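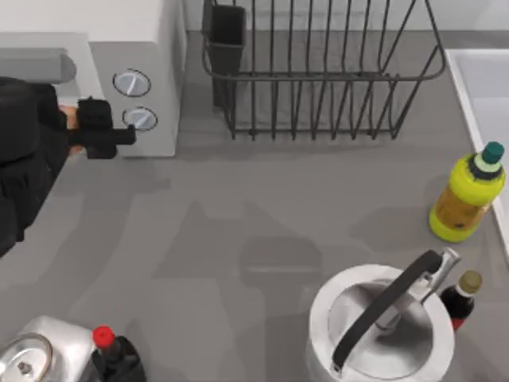
The arm at the lower microwave knob, in the simulated kitchen.

Big news from the Skenville site: the break kitchen and the prep room are next in line for an arm, and the practice runs have started on screen! Ctibor Šimek and the Barasa team have been building up the virtual counter since February, with a dish rack, a kettle, a sink and a microwave with two round knobs, and every task gets tried there before anything is bolted down at Lirkdale.

What changes for us? The early shift spends the first 30 minutes of every day on warming and wiping, and 14 of us take turns at it. Once the arm takes over the warming, that time goes to menu planning and the allergy sheets, which always get squeezed (ask anyone on Arex line). No one's hours are being cut, and the turns at the sink stay as they are for now.

Ctibor wants to hear from people who do the job. How do you set the dials? Where do you put the bottles down? He's in the canteen Monday at 11, with a laptop and 20 short clips to pick apart. Bring your complaints too, he loves those.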